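헬스카 작업실 갤러리: 로봇 팔 안전 수칙과 작업 모습

안녕하세요, 킴빌 작업실에 이어 헬스카 작업실도 조금씩 소개해 드리려고 합니다. 지난 11월에 수칙을 새로 다듬으면서 참 많은 이야기가 오갔는데, 그 덕분에 처음 오시는 분들도 훨씬 편하게 배우고 가시는 것 같아 마음이 든든해요!

작업 전에는 바닥의 660mm 선 밖으로 모두 물러났는지 소리 내어 확인합니다. 조금 쑥스러워도 꼭 소리를 내 주세요. 팔을 처음 움직일 때는 가장 느린 속도로 3회 돌려 보고, 괜찮다 싶을 때 다음 단계로 넘어가고요. 블록을 다시 놓을 때는 반드시 정지 버튼부터 누릅니다.
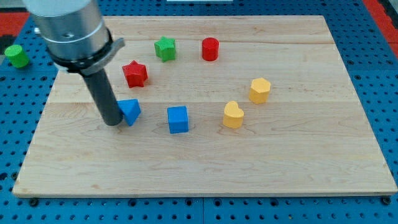
작업판 고정 볼트는 500회 동작마다 한 번씩 손으로 직접 조여 보고 점검표에 적어 둡니다. 점검표는 3부를 만들어 한 부는 물홀름 사무실로 보내 주세요. (노이판 쪽 양식도 이제 똑같아졌답니다.)

수칙 최종 수정 6/25/20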